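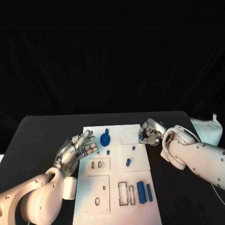 Arbeitsplatz mit weißer Steckplatte und blauen Kunststoffteilen

Über uns

Das Familienzentrum Anska ist eine Einrichtung der frühen Bildung und der Elternbegleitung in freier Trägerschaft. Es richtet sich an Mütter, Väter und andere Bezugspersonen von Kindern im Alter von der Geburt bis zum vierten Lebensjahr. Träger ist die gemeinnützige Gesellschaft Plurkau, die neben dem Familienzentrum auch eine Fachschule für Kindheitspädagogik unterhält.

Unser Auftrag

Eltern kleiner Kinder stehen vor Fragen, die sich im Alltag stellen und selten warten können: das Einschlafen, die Eingewöhnung in der Krippe, der Umgang mit Wut, die Geburt eines Geschwisterkindes. Das Familienzentrum bietet hierfür Kurse, offene Treffen und Einzelberatung an. Die Beratung ist vertraulich. Auf Wunsch findet sie auch in der Wohnung der Familie statt, sofern diese im Einzugsgebiet liegt.

Grundlage der Arbeit ist die Bindungsforschung in Verbindung mit der praktischen Erfahrung unserer Fachkräfte. Empfehlungen werden mit den Eltern gemeinsam erarbeitet und nach einigen Wochen überprüft. Feste Erziehungsprogramme setzen wir nicht ein.

Entwicklung der Einrichtung

Die Einrichtung ging aus einer Stillgruppe hervor, die sich in zwei Räumen der ehemaligen Druckerei Amoah traf. Aus der Gruppe entstand zunächst ein Elterncafé, später kam die Spielgruppe für Kinder unter drei Jahren hinzu. Mit der Übernahme durch die Gesellschaft Plurkau wurde das gesamte Erdgeschoss angemietet und umgebaut. Der Bewegungsraum zum Hof, die Teeküche und das Beratungszimmer stammen aus dieser Zeit. Der Name Amoah hat sich für das Haus erhalten und steht bis heute über dem Hofeingang.

Seit dem Umbau besteht eine Partnerschaft mit dem Elternhaus Flenthorpe. Fachkräfte beider Einrichtungen hospitieren im Wechsel jeweils eine Woche. Aus diesem Austausch stammt unter anderem das Vätertreffen am späten Nachmittag, das in Flenthorpe erprobt und hier mit geänderten Zeiten übernommen wurde.

Zahlen zur Arbeit

Im vergangenen Kursjahr nahmen 203 Familien an mindestens einem Angebot teil, 67 von ihnen nutzten die Einzelberatung. Das Team umfasst 15 Mitarbeiterinnen und Mitarbeiter aus den Bereichen Kindheitspädagogik, Hebammenwesen, Psychologie und Verwaltung. Die Elternbibliothek hält etwa 500 Bücher und Bilderbücher bereit, die kostenfrei entliehen werden können.

Angebote im Überblick

Babytreff für Eltern mit Kindern im ersten Lebensjahr
Spielgruppe für Kinder unter drei Jahren, in Begleitung
Vätertreff, Beginn 16.30 Uhr
Kurs »Schlafen und Einschlafen«, drei Abende
Kurs »Vom Krabbeln zum Laufen«, fünf Vormittage
Einzelberatung nach Vereinbarung
Elternbibliothek während der Öffnungszeiten

Die Kurse beginnen im Januar und im September. Ein Einstieg in die offenen Treffen ist jederzeit möglich – eine Anmeldung ist hierfür nicht erforderlich.

Leitung und Team

Das Familienzentrum wird von Morena Marchetti geleitet. Sie ist Kindheitspädagogin und systemische Familienberaterin und war zuvor in der Krippenfachberatung tätig. Alle pädagogischen Fachkräfte nehmen regelmäßig an Supervision teil und bilden sich jährlich fort. Für jedes beschäftigte Teammitglied sowie für Praktikantinnen und Praktikanten der Fachschule liegt ein erweitertes Führungszeugnis vor.

Kosten und Ermäßigung

Die offenen Treffen und die ersten beiden Beratungsgespräche sind kostenfrei. Für Kurse wird ein Beitrag erhoben, dessen Höhe sich nach dem Haushaltseinkommen richtet. Ein Antrag auf vollständigen Erlass kann formlos gestellt werden und wird in der Regel innerhalb einer Woche beschieden. Angaben zum Einkommen werden ausschließlich für die Berechnung verwendet und danach gelöscht.

Schutz der Kinder

Für das Haus gilt ein schriftliches Schutzkonzept, das im Eingangsbereich ausliegt und auf Anfrage zugesandt wird. Fotografieren und Filmen sind in den Gruppenräumen nur mit Zustimmung aller anwesenden Eltern gestattet. Hinweise und Beschwerden nimmt die Leitung entgegen, auf Wunsch auch der Träger unmittelbar.

Zugang

Der Eingang befindet sich im Hof und ist stufenlos erreichbar. Kinderwagen können im überdachten Bereich neben der Tür abgestellt werden. Ein Wickelraum ist vorhanden. Das Büro ist vormittags von 9.00 bis 12.00 Uhr besetzt, während der Schulferien nur bis 11.00 Uhr.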